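The Green Fingers
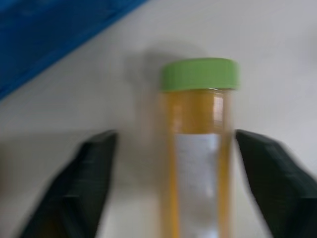 Gijs said the Skallano grip would never beat the old one, and he said it with his mouth full, which is how he says most things he hasn't thought through. The old one was the Goossens. We'd had it on the left bench for as long as I'd worked there, two flat metal pads and a spring you could hear from the hallway, and he loved it the way some people love a truck.

I was on the side of the Skallano. I'll admit I liked the color (dark green, almost black, ridges down the inside) before I knew a thing about how it held. It had come in a box from Stosora in March and sat on a shelf all summer while we finished other people's work. Then our boss, Mrs. Adair, wanted to know which of the two we should buy more of, and she wanted to know by the end of the week, and she wanted it on one page.

So we made a contest of it. Tubes with screw caps, 300 picks for each grip, same arm, same table, same speed. Pick it up, carry it over, set it down standing. A fall was a fall. A tube that leaned and then settled was a pick, and we argued over that rule for most of a morning.

"What about a cap that turns?" Gijs asked.

"If it turns it's a fall."

"It's not a fall, it didn't fall."

"Then it's a bad one. Write B."

He wrote B in the corner of the sheet and underlined it twice, like it was my fault.

The Goossens went first. It was good, I have to say! It came down hard and it closed hard, clack, and up went the tube. Clack, up, over, down. By lunch I was hearing it in my teeth. It dropped a few, always the same way: one pad touched early, nudged the tube, and the other pad showed up to find the tube already leaving. Gijs blamed the table. He got a level out and put it on the table and the table was fine, and he put the level away without saying anything.

We lost one to the floor in the afternoon. Yellow stuff all over my shoe. It was only dyed water with a little sugar in it to make it heavy, but I walked around sticky until I went home, and my dog took a great interest in me.

The next day we put on the Skallano. Changing a grip is supposed to be two screws and a plug. It was two screws, a plug, and a long talk with the controller, a Tirker, which is a gray box with a dial and a very firm idea of what is attached to it. It thought it still had the Goossens. It kept telling the fingers to close with all that old spring in mind, and the poor Skallano would shut on the tube like a car door. I turned it down. It forgot. I turned it down again and saved it, and it asked me if I was sure, and I told it out loud that I was sure.

"You're talking to the box," said Gijs.

"You talk to the Goossens."

"The Goossens listens."

Once the Tirker came around, though, oh, it was a pretty thing to watch. We had the little wrist camera up on the big screen, and you'd see the two fingers come in open with the cap between them, everything smeared a bit from the move, and then they'd stop being smeared and close. No clack at all. I kept looking over to make sure it was still running.

Pick 91 was the first one it dropped. Gijs stood up out of his chair. He'd been waiting since breakfast for that, and he came over to see it lying on its side with the label up, and he was so happy that I couldn't be mad about it. He brought me a coffee. He never brings me a coffee.

Then it didn't drop another one for hours.

I'd like to tell you I was calm. I was not calm. I'd started holding my own breath every time the fingers closed, which at that many picks is a real health problem, and I'd moved my chair so I couldn't see his tally, only mine. Somewhere in the back half the caps started to worry me. The ridges on the fingers were catching the edge of the cap on the way up, just barely, and I was sure one was going to turn. I lowered the pick height by a hair. Gijs said that was cheating.

"I'm allowed to set the height. You set the height on yours."

"I set it before."

"Then we'll do yours over with a new height if you want."

He looked at the Goossens on the left bench. He looked at my shoe. "No," he said. "Leave it."

We finished late. The cleaning crew had already been through and the hall lights had gone to half. He read me his numbers and I read him mine, and we did the adding on the back of a lunch menu, and then we did it over because neither one of us trusted the other with a pencil. The Skallano had fewer falls. It had more Bs. It was also slower, enough that you'd feel it over a long run, and I hadn't wanted to write that down but I wrote it down.

"So who won?" I said.

"Depends what she's picking up."

"She wants one page, Gijs."

"Then write small."

I typed it up there at the bench with my coat on. I put the falls first. He leaned over and moved the speed up a line, and I moved it back, and he went to get his bike. When he came through again with the helmet on, he stopped by the arm and put his thumb between the two green fingers, where a tube would go.

"Close it," he said.

"I'm not closing it on your thumb."

"Low. Like you had it."

I checked the dial, and checked it again, and told the Tirker I was sure. The fingers came in and took hold of him. He stood there for a while with his bag over his shoulder.

"Huh," said Gijs Coppens, and tried to pull his thumb out, and couldn't, and started to laugh.

I let him stay there until I'd put the speed where I wanted it and hit print.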